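My job title changed on 25th September. The day before, I was a returns associate at Ruvetti, meaning I took clothes people had sent back, decided whether they'd been worn to a wedding, folded them and put them in a basket. Now I am a handling demonstrator. I still fold clothes and put them in a basket, but I do it with grippers, and a badge came with it.

Most of my shift is baskets and shirts.
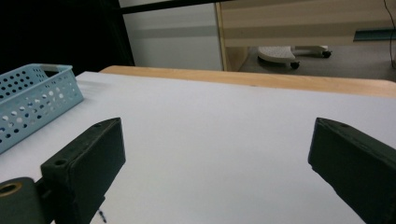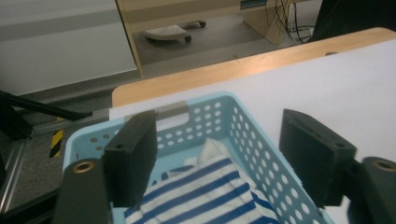
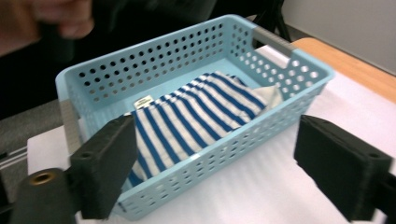 The idea, as it was put to us in the break room over some very dry muffins, is that we do the job with the grippers, the grippers record how we do it, and some months from now an arm made by a company called Asmont does it without us. They were quite open about this. There was a slide. The slide had an arrow on it, and we were at the blunt end of the arrow.

The quota is 400 good runs a week between the four of us on the bench. A good run is one where you don't drop the thing, talk to your neighbor, or change your mind halfway. I had no idea how often I change my mind halfway. Twelve years I've been handling other people's sweaters, and apparently I hover. Ertuğrul Uçar, who came over from receiving and has the steadiest hands in the building, does not hover. He moves like a man defusing something. His runs go into a folder called "reference" and mine go into one called "additional."

As of last night the team total stood at 1,860. It would be 1,917, but the difference got thrown out in review, and I have a fair idea whose they were.

What surprised me is how bad you get at something you're good at. Give me a cardigan and two hands and I'll have it squared off before you've found the label. Give me the same cardigan and two stiff black fingers and I'm a toddler with salad tongs. For the first week I went home with sore forearms and a new respect for crabs. It gets better. By the second week I reached for my coffee at home with my thumb and fingers held flat, and my daughter asked if I was all right.

The other change is the talking, or the lack of it. Returns used to be a chatty bench. You'd hold up a blouse with a whole lipstick in the pocket and everyone would have an opinion. Now we stop between runs and say things fast, like people on a bad phone line. Wenche Haugen, our lead, has started a rule that we get ten minutes each hour with the grippers put down, and she defends it against the schedule like a goose. I will say for her that she asked what would happen to us after October before any of the rest of us thought to put a hand up. The answer was that there will be "exception work." Exceptions are the things the arm can't manage: tangled straps, anything with a belt, whatever it is people do to fitted sheets.

So that's the plan. The arm gets the easy shirts and we get the fitted sheets. I can see the sense in it if I squint, and the pay is up a little while the recording lasts, which I didn't expect and won't complain about. But the easy shirts were the nice part of the day. You could think about dinner during the easy shirts.

They tell us the Fourie warehouse went through this last year and kept all its people on. They also tell us the Alach one did, in a slightly different tone of voice. I've asked Wenche if 3 of us could go and spend a day at one of them and see what the bench is like now. She's looking into it. I said I'd like it to be Alach – I think you learn more from the place with the tone of voice – and she wrote that down without arguing.

Meanwhile I've got a stack of polo shirts waiting for me in the morning, and Ertuğrul has promised to show me what he does with his elbows.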